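## 4. Comparison of finger shapes on the hand-held gripper

In this section we compare two finger designs for the hand-held gripper: the Skodden finger, a flat tapered blade with a long slot, and the Puner finger, a solid blade of the same outer shape. The question was simple. When a person uses the tool at home with soft and hanging things, which finger gives grasps that a robot arm can later repeat? The recordings were made in an ordinary living space and not in our laboratory, as we wanted the clutter and the daylight that a laboratory does not have. Figure 3 gives two views from the wrist camera with the yellow fingers mounted.

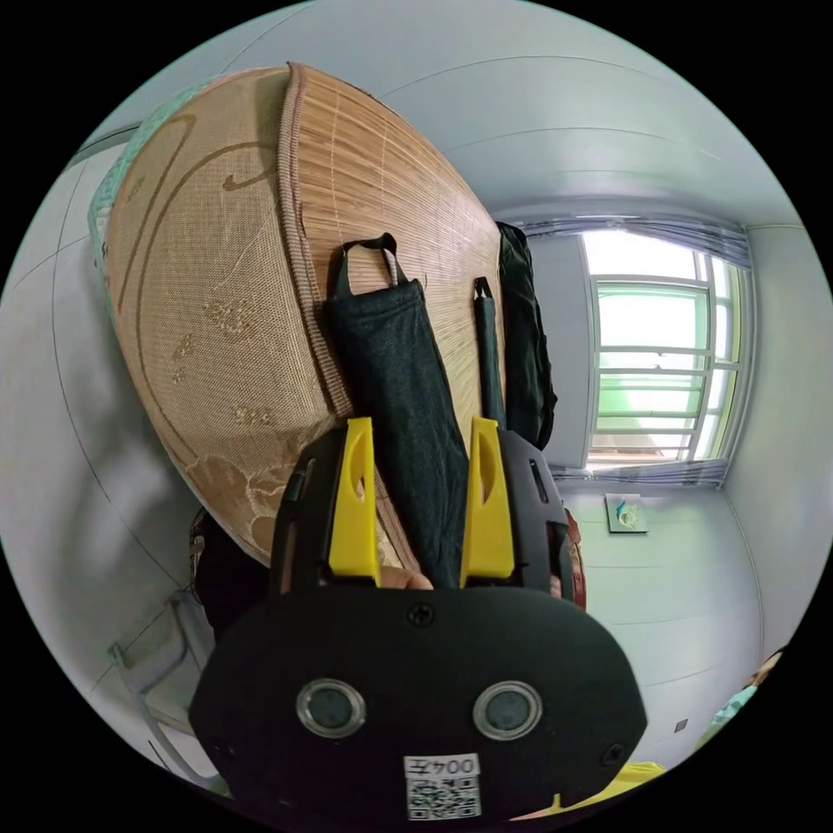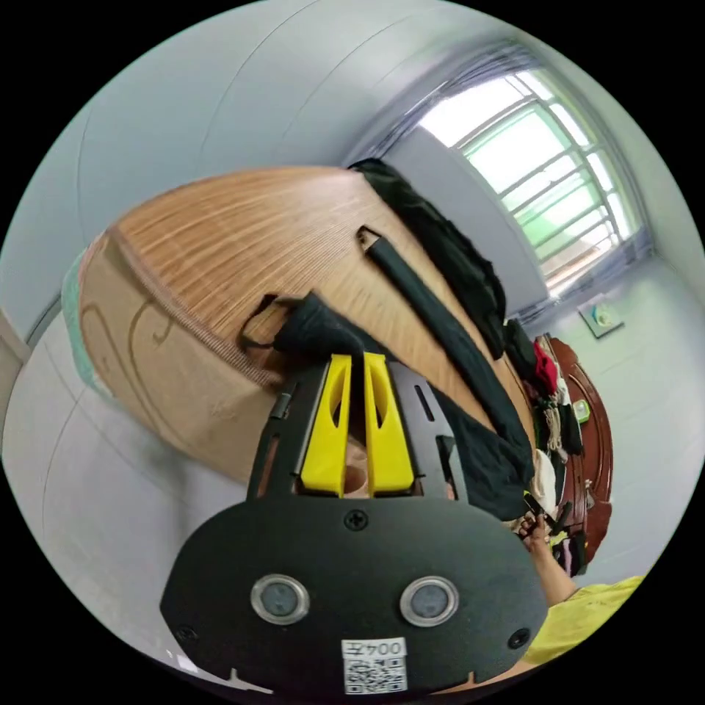
**Figure 3.** Wrist camera views from the home recordings, with the yellow slotted fingers and dark straps near them.

### 4.1 Equipment

Both finger types are printed from the same plastic and fixed to the same gripper, so that the change of fingers takes a few minutes and nothing else in the tool is touched. The camera has a very wide lens and looks forward over the fingers. We did not calibrate it again after a change of fingers. A check with a printed board before and after ten changes showed no shift larger than the error of the calibration itself.

The tool has no motor. The person closes the fingers by hand, and the opening width is read out together with the image. On the robot side we used the Fjeld arm with a motor-driven gripper that carries the same fingers. The robot gripper closes more slowly than a hand does, and we come back to this point in Section 4.4.

Two controllers were tried on the arm. The first follows the recorded path of the tool as a series of positions and pays no attention to contact forces. The second, which we call Lurkerska, follows the same path but lets the arm give way a little when it meets resistance. The stiffness of Lurkerska was set once, on a task with a hanging towel, and was then kept for all the trials below.

### 4.2 Recordings

We collected 2,948 grasps in total. A grasp begins when the opening width starts to fall and ends when the fingers are open again. Grasps in which the fingers closed on nothing were kept, as they are also useful for the training, but they are marked and do not count in the comparison. The persons who made the recordings were asked to work at their normal speed and to change the finger type after each block of tasks. They could choose freely from which side they came to the object.

The free choice gave more variation than we had expected. With hanging straps, some persons came straight from the front and others came from below and turned the wrist late. The second way is harder for the robot arm, whose wrist joint is then near its limit. We did not remove these recordings. In an earlier round we had removed them, and the trained policy was then not able to recover when the strap was swinging.

A large object close to the lens was a problem for the position tracking. When a big plain surface fills a good part of the view, there are fewer fixed points in the room to follow, and the estimated path can jump. We found the jumps by comparing the speed of the tool between neighbouring images. Parts with a jump were cut out, and if the cut fell inside a grasp, the whole grasp was left out of the replay test. The windows helped more than we thought. Even when the outside was too bright to see anything, the bars across the glass gave strong corners.

### 4.3 Replay test

From the clean recordings we selected 300 grasps for replay on the Fjeld arm, divided equally between the two finger types. The objects were straps, bags, folded cloth and thin boards. Each grasp was replayed once with each controller. We counted a replay as successful if the object stayed between the fingers during the lift and for a short hold at the top.

On cloth and on bags the two finger types behaved nearly the same, and we see no reason to prefer one of them. On straps the Skodden finger was clearly better. Its tip bends slightly under load, and the strap is pressed into the edge of the slot, so it slides less when the arm goes up. The Puner finger held the strap well at the beginning of the lift but lost it more often when the pull came from the side.

On thin boards the order was reversed. The same bending that is good for a strap allows a board to rotate between the tips, and a board that has started to rotate is normally lost. A thicker Skodden finger reduced the rotation, but it also took away a part of the advantage on straps. We tested only one such thickness and do not claim that it is the best one.

The choice of controller had a larger effect than the choice of finger. With the stiff controller, a small error in height was enough for the tips to push against the surface behind the object, and the arm then stopped with a safety fault. Lurkerska accepted the same error and slid along the surface until the fingers closed. This was true for both finger types. Only for light cloth did the stiff controller do slightly better, as the giving motion of Lurkerska sometimes moved the tips past the fold that should be taken.

### 4.4 Remarks on the method

The comparison has some weak points that the reader should know. The motor-driven gripper needs more time to close than the hand, and we stretched the recorded paths in time to make up for it. For a strap that hangs still this does not matter. For a swinging strap the stretched path arrives late, and these failures are counted against both fingers in the same way.

The finger of the person can also come into the camera view near the base of the gripper fingers. A policy trained on such images may learn to wait for a shape which the robot never shows. We covered this region with a fixed mask in training and in use. The mask hides a small part of the object when it lies deep between the fingers, and for thick straps this is a loss. We have not measured how large the loss is.

Finally, the Puner fingers were newer than the Skodden fingers when the recordings started, and their surface was less worn. After the replay test we repeated the strap grasps with a fresh pair of Skodden fingers. The result was a little better than with the worn pair, and the order of the two types on straps did not change. For the policy training in Section 5 we therefore use the Skodden fingers together with Lurkerska, and the board tasks are reported separately.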